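Zatcombe Opens Shared Kitchen for Tenants at Nemmont House

FOR IMMEDIATE RELEASE
16/04/2021

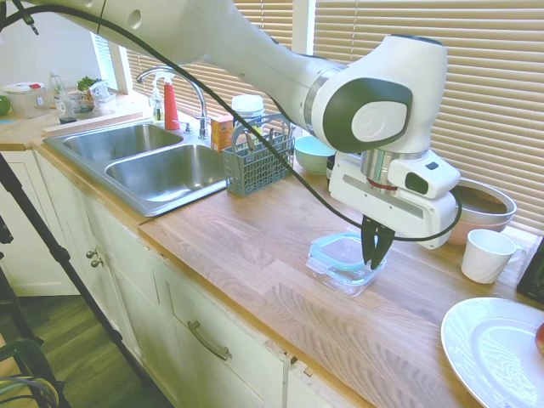
Booking and hours

Zatcombe, the housing association that manages Nemmont House, has opened a shared kitchen on the ground floor of the building. Tenants can book it starting Monday. It is open from 9 a.m. until the evening lockup, seven days a week, and each booking lasts up to 3 hours.

The kitchen has a butcher-block countertop with a stainless steel double-basin sink set into it. The faucet is a tall gooseneck with one lever. Bowls, mugs, plates and food storage containers stay in the room for anyone to use.

Work on the room started in November. It had been used for storing chairs and had no running water. The contractor, De Haan, put in new plumbing, leveled the floor and fitted the counter. The old window was kept and repainted.

"A lot of our apartments have a two-burner stove and a counter the size of a tray," said Lejla Dervishi, housing manager at Zatcombe. "People told us they wanted a place to cook for a birthday or get a week of lunches done in one go. Most of the requests were for counter space and a decent sink, so we spent the money there."

The kitchen is free for tenants of Nemmont House. Tenants of the Poria building next door can use it for a charge of 9 dollars per booking, payable at the front office. Bookings are made at the front office or by phone. One household may hold two bookings at a time. A booking that is not taken up within 25 minutes of the start time goes to the next household on the list.

Only one household may use the room during each booking, and the windows should be kept open while cooking. These rules will be reviewed in the fall.

What to bring and what is there

Dish soap, sponges and surface spray are supplied. Tenants should bring their own towels, knives and ingredients. Storage containers that belong to the kitchen have to stay there. Anyone who wants to take food upstairs should bring a container from home.

The wooden counter was oiled before opening and will be oiled again every 3 months. Zatcombe asks that hot pans be set on a trivet and that standing water be wiped up before leaving. Bleach should not be used on the wood. Cutting is to be done on a board. Boards are in the lower cabinet, along with the colander and the baking sheets.

Dishes are to be washed, dried and put away at the end of each booking. Food left in the room overnight will be thrown out.

Cooking classes to follow

A short series of cooking classes will begin once health guidance allows groups to meet indoors. Lăcrămioara Jitaru, a retired school cook who has lived at Nemmont House for almost 30 years, will teach the first ones. She plans to start with soups, flatbread and ways to store cooked food safely in the refrigerator.

"I cooked in a big kitchen all my working life and then came home to a very small one," Jitaru said. "I would like to show people how to make one pot of something and get several meals out of it. You need a big bowl and some room to put things down."

Sign-up for the classes will be posted in the lobby. There will be no charge to tenants of either building, and ingredients will be provided.

Tenants who would like to give kitchen items in good condition can leave them at the front office during office hours. Large mixing bowls, lids and measuring cups are most needed. Electrical appliances cannot be accepted.

About Zatcombe

Zatcombe is a nonprofit housing association. It manages rental apartments at Nemmont House and Poria, and runs the laundry room and garden plots shared by the two buildings.

Contact

Lejla Dervishi, Housing Manager
Zatcombe, Front Office, Nemmont House
Questions from the press and from tenants can be left at the front office on weekdays.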